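Minutes, Hestuvari Garden Society, Monday, 10 a.m.

The June minutes were approved as read.

**1. Spring bulbs.** Members agreed to order 500 tulip bulbs from Amegashie.
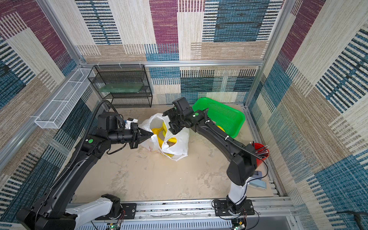

Delivery will be to the Undavthorpe greenhouse.

**2. Houseplant sale.** Tables will rent for $18. Orchids will be priced separately.
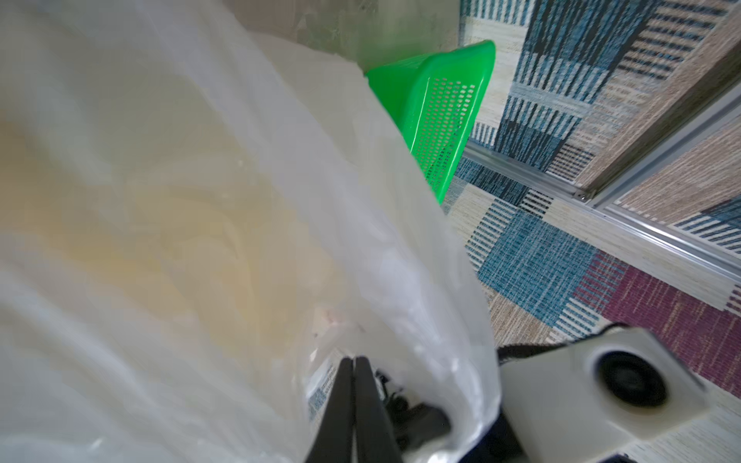
Setup begins 30 minutes before opening.

**3. Potting mix.** The Randenix quote was tabled.
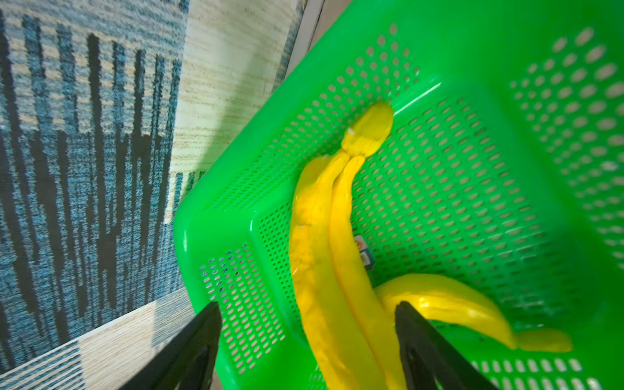

A second quote will be requested.

**4. Other business.** None.

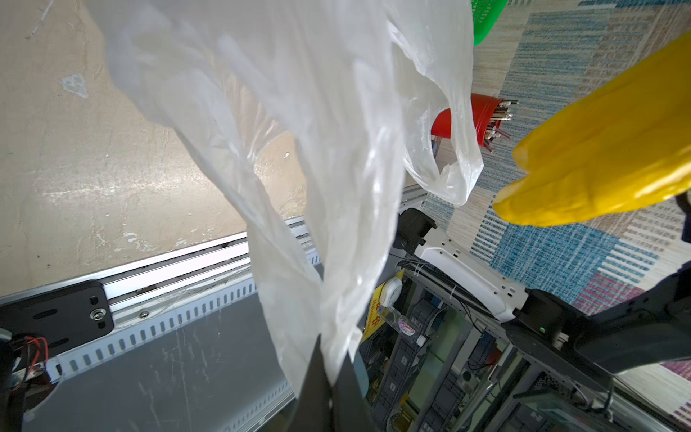 *White plastic bag and slotted metal rail*

Adjourned.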